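Ticket 1979: Grasp planner keeps returning a pose when the wrist view is useless
Component: Nirnard (perception) / Mansilla (planner)
Opened by: Elsie Fairweather
Opened: 10/30/26
Status: open, workaround in place

Hi all! I've been going around in circles with this one since yesterday, so I'm dumping everything I have in here and hoping Cempaka spots what I'm missing.

What I see: the arm gets to the pre-grasp pose, Mansilla asks Nirnard for an object mask, and Nirnard hands one back even when the wrist view has no detail in it at all. Confidence on the bad masks is sitting at 88, and our cutoff is way under that, so the planner happily takes it and plans a close-in move. I've been hitting the stop button a lot (sorry to whoever was on the phone next door).

Setup is the Weltby bench arm with the current Grider build, stock config except that I have debug dumps turned on. Same behavior with the config from April, which I tried first because I was sure it was my fault.

I went through the dumps and pulled the wrist frame that goes with the request at step 20. Pasting it in so we're all looking at the same input:
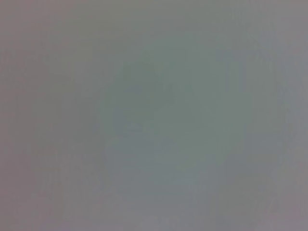 Wrist view at step 20, straight from the dump. Gray-green in the middle, mauve toward the left, no edges anywhere.

Nirnard put a mask on the greenish part in the middle. I get how it got there, kind of -- the color does shift between the center and the sides, and if you squint there's a slightly darker smudge up and to the left of center. But there's no outline to segment, so I don't know what a score of 88 is supposed to mean on that.

Things I tried:

Restarted the perception node. No change.

Turned off auto contrast in preprocessing. The score dropped a little but stayed over the cutoff. I have a hunch this matters more than it looks, because the whole frame is mid-gray and stretching that out has to make the color drift look like something real.

Replayed the same dump offline 200 times. Same mask each time, so at least it isn't a timing thing between the camera topic and the planner. I really wanted it to be a timing thing.

Raised the cutoff. It does block this frame, and it also blocks almost half of the good ones, so I put it back.

Workaround for now: I added a sharpness check in front of the mask request. If the frame scores too low, Mansilla gets "no target" and holds where it is. It's on my branch, it's ugly, and the threshold is a number I picked by eye. Please don't merge it!

Cempaka, two questions for you when you get a minute. Does the confidence get computed before or after the mask is smoothed? And is there any path where Nirnard can say "I can't see" -- or does it always have to return its best guess? I looked for one in the message definition and only found the score field.

--

Comment from Cempaka Subramaniam

After smoothing. And no, there's no such path, it always returns the top mask. I can add a valid flag to the message, but Mansilla has to read it or we're right back here. Can you attach the full dump plus your replay script? Leave the sharpness check on until then.

--

Comment from Elsie Fairweather

Attached both. I'll do the Mansilla side of the flag once you've got the message change up.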